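Pads, cables and a lot of trousers: two weeks with the hand-held grippers

Cameron asked me for "a couple of paragraphs" on how the gripper trials are going. I've never managed a couple of paragraphs in my life, so get yourself a cup of tea.

Those of you on the Sutcliffe side will know most of the background. For everyone else, we've been collecting folding and handling runs on the bed with hand-held grippers, one in each hand, a camera on each of them and another up on the head. The grippers themselves are settled. What wasn't settled was which finger pads to fit, Sumov or Buvard, and whether we'd go on with the old controller boxes or swap to the newer ones. I had opinions about both before we began and I've had to drop most of them, which has been very good for my character according to Raelene.

Pads first. The Sumov ones are softer and a bit grabby, like the sole of a new trainer. The Buvard ones are firmer and have a finer ridge. On the bench, pinching a strip of cotton, the Sumov pads won every time. You could lean on that strip and it stayed put. I wrote "Sumov, obviously" in my notebook and underlined it, and that page has now been read aloud to me twice.

Then we moved on to real clothes. The trouble with a pad that hangs on to everything is that it hangs on to everything! You open the jaws to let go of a hem and the hem comes with you. You give it a little shake, and now your nice flat edge has a bump in it, and whoever labels that run has to decide whether the shake was part of the job. Nikau was doing the labelling that week and he had a few things to say about my shaking.

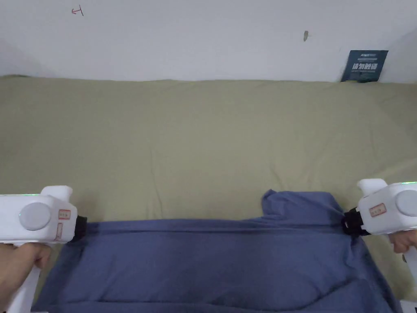
We ended up with a simple routine for comparing them. Pick up an edge with the left, find the other end with the right, pull out until it's level, lower it, let go with both. Same cloth, same person, pads swapped at lunch. I did mornings on Sumov for the first week and mornings on Buvard for the second, in case I was just getting tired and blaming the rubber (I do get tired and I do blame the rubber). Ngaio did the same the other way round. We got through 285 runs between us that were clean enough to keep, and a pile more that weren't.

On thin stuff like T-shirts and pillowcases, the Buvard pads were the better ones by a long way. The let-go is cleaner, and you stop thinking about it after the first hour. On thick seams it's closer. Waistbands are where they struggle, because the pad is firm and only really touches at the high point of the seam, so you feel it wanting to roll out. You learn to come in at a bit of an angle. Ngaio learnt that in one afternoon and I took three days, and she hasn't mentioned it more than nine or ten times.

Fleece was the surprise. I'd have bet money on the softer pad, and there's really nothing in it. Fleece squashes up so much between the jaws that you could fit almost anything in there and it would hold. What matters with fleece is how much you gather up. Take too big a bunch and the camera on that gripper sees a great big woolly lump and not much else, which is fine for the hand but no use at all to the model. Hüsnü has asked us to take smaller bites, please. He's asked quite nicely so far.

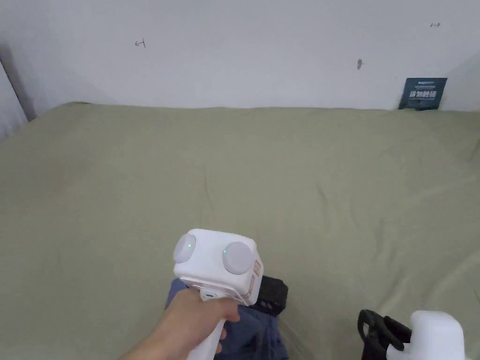 Now, controllers. The old boxes log at a rate that was perfectly all right when we were moving blocks about, and is a bit thin for cloth, where the interesting part of a grasp is over in a blink. The new ones, which the Jeltau office sent us in February and which then sat on a shelf until somebody found the right cable (it was me, it was in my coat), log a good deal faster and keep the two hands in step much better. With the old pair we used to see the left and right drift apart over a long session. You'd have the left jaw closed in the log a touch before it closed in the video, and by the end of the day it was bad enough to spot by eye. I haven't seen that once with the new ones.

They're not perfect. They take ages to wake up. If you pull the cable out while a run is saving you lose the run, with no warning whatsoever, and I can tell you this from experience because I did it with 32 of them waiting in the queue. That was my whole Tuesday morning, gone. Hüsnü has since changed the save so it writes each one as it finishes, bless him, and I've put tape over my plug.

The menus are also in a funny order. "Calibrate" is next to "Clear all". I've asked if that can be changed. The reply was that it's on the list.

A word about cameras, as a few of you asked last time. We left the lenses on the grippers as they were, the very wide ones, after trying a narrower pair for two days. The narrow ones give a lovely picture. Everything's straight and you can see the weave in a pillowcase. But the moment you lift your wrist you lose the other hand completely, and for two-handed work that's most of the story. With the wide ones the walls go all bendy and it feels like looking through a goldfish bowl, but you get the bed, the wall and quite a bit of room besides, and the bendiness can be dealt with later in software. So wide it is.

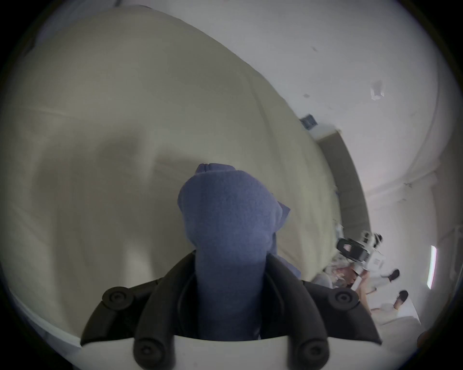

The head camera is doing a different job, and I've come round to it. I used to grumble that it just gave me a stiff neck. But when Nikau and I sat down and went through a batch of Ngaio's runs and mine together, the head view was the one we kept going back to whenever we couldn't agree on what had happened. The gripper views tell you what the pads are doing, and the head view tells you what the person was trying to do. If I could only keep one for the labellers I'd keep that one. The neck is another matter. Shorter sessions help, and so does not craning over the bed like a heron, which is how Raelene described my technique.

Some practical things, for anyone coming to have a go:

Clean the pads at the start of the day and again after fleece. Fluff builds up in the ridges and you won't notice until a corner slips. A damp cloth is enough, don't use the spray.

Smooth the sheet between runs, but don't fuss over it. A few wrinkles are wanted. Raelene was ironing it flat with her forearm every time and we had to ask her to stop, as nobody's bed at home looks like that.

Hold the handle low, and let your wrists do less than you think they should. My first week I was gripping the things as if they might escape and my hands ached all evening. Your arms do the pulling. The fingers are only there for the squeeze.

Pull gently when you've got both ends. You want the slack out and no more. If the jaws start to creep along the cloth, you've overdone it.

Say out loud when you've made a mess of a run. It saves Nikau guessing, and he'd much rather bin it straight away.

So, where have we landed? Buvard pads on both hands for the main collection, and the new controllers from now on. We'll keep a set of Sumov pads in the drawer for heavy things, coats and thick towels and so on, because I still think they're the better pad for anything that weighs something, and I'd like to be right about one page of that notebook. I did ask about mixing them, one of each, soft on the left and firm on the right. We tried it for an afternoon. It's like wearing odd shoes. You're forever letting go properly on one side and trailing a sleeve on the other, and both of us were glad when it was over.

The wear question is still open. Buvard say their pads are good for 3000 closes before the ridge starts to go. My own set has had around 900 and the left one looks a little shiny at the tip already, though it grips as well as it did on day one as far as I can feel. I'm going to keep a tally on the inside of the cupboard door and we'll see. If anyone has a better way of checking wear than holding a pad up to the window and squinting, come and tell me. Cameron suggested pressing them on an ink pad and comparing the prints, which sounds like a brilliant idea and also like purple fingers for a month.

Next up is trousers again, long ones this time, as they've been our worst item by miles. The legs slide over each other, you pick up one layer when you meant to get two, and by the time you've sorted it out the run has gone on for ever. Ngaio has a trick where she pinches the waistband, draws it out to the side and only then goes after the far end, and it's working much better than my way, so I'm copying her without shame.

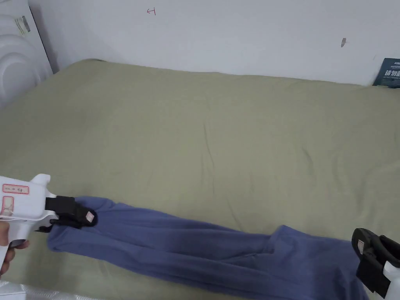
One gripper at each end of the blue garment, pulled fairly taut across the green sheet.

If you'd like a turn, we've got room for two more pairs of hands from the week after next. You don't need to have used a gripper before, and I'd almost prefer it if you hadn't, as the people with no habits pick it up fastest. Have a word with Raelene about times. Bring a jumper you don't mind having pulled about a bit, as we're short of wool, and please empty the pockets first.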